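Seasonal Trail Stewards, Vustdale State Park

Vustdale is hiring two trail stewards for the season starting in May. You'll clear brush, repair signs and greet visitors on the Grerken Loop.
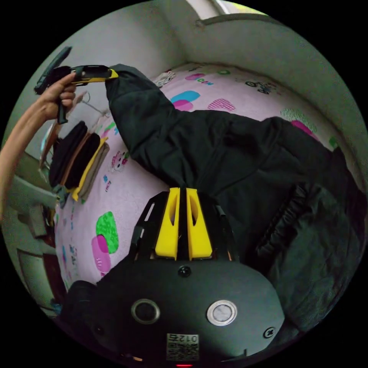 What we ask
Able to lift 50 pounds — weekends required. Uniform jacket provided.

The park covers 2,818 acres, and stewards work outdoors in most weather. Housing is available at Balen Camp for $100 a week.

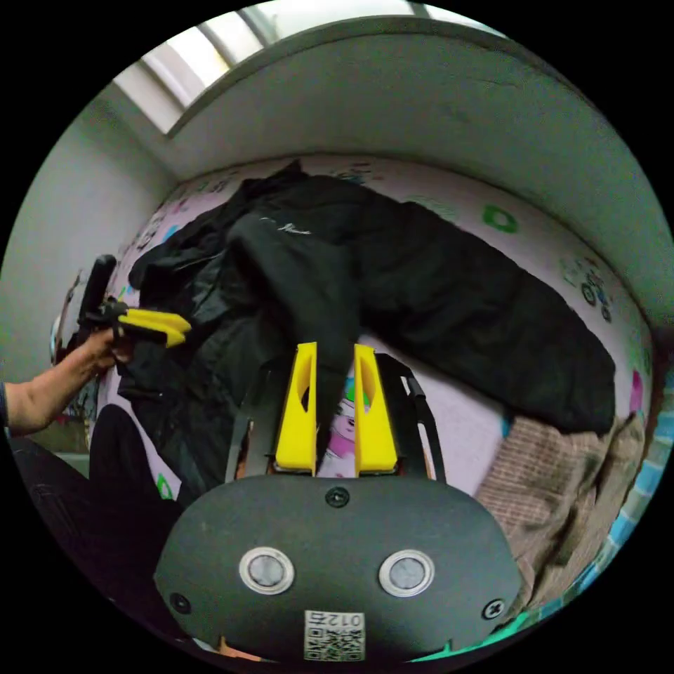

Yellow fingers, light wall

To apply, write to Jad Karam at the Schouten Road office.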